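Le sac plastique à anses

Le sac plastique à anses, que chez moi on appelle aussi sac bretelles (ou « le sac des sacs » quand il contient tous les autres), est un sac souple en film mince, avec deux poignées découpées dans la même feuille. J'en ai plein la cuisine, alors autant en parler ! 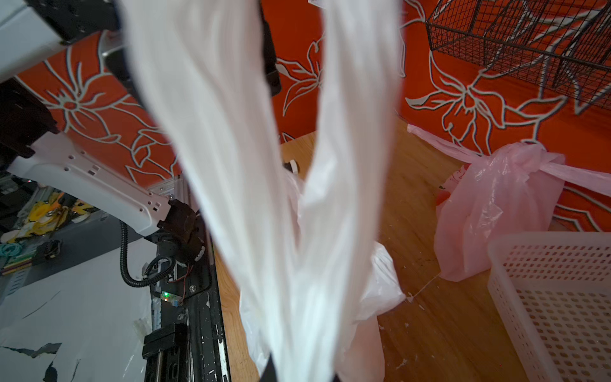
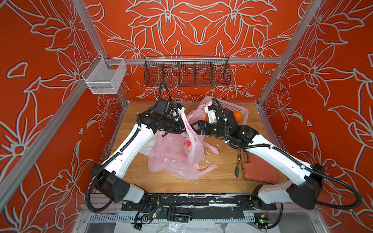 Sacs plastique à anses et paniers grillagés, devant un décor à grandes fleurs.

Description

Le modèle courant est blanc, mais on en trouve de toutes les couleurs, le rose compris. Les anses prolongent le corps du sac – pas de couture, pas de pièce rapportée. Chez Palow, où je fais mes courses, le petit format fait 30 cm de large et se vend par paquets de 200. J'ai mis presque deux ans à finir le mien.

Pliage et rangement

Il y a plusieurs écoles. Le nœud simple, c'est rapide, mais allez défaire ça avec les doigts mouillés... Le pliage en triangle demande d'aplatir le sac, de chasser l'air, puis de le replier en bande avant de remonter coin sur coin. Moi, je tire d'abord sur les anses pour bien les aligner, sinon tout part de travers. Ensuite, hop, dans un panier ! J'en ai un de la marque Vulura, en fil métallique, qui tient environ 90 sacs pliés.

Voir aussi

Cabas, filet à provisions, panier mural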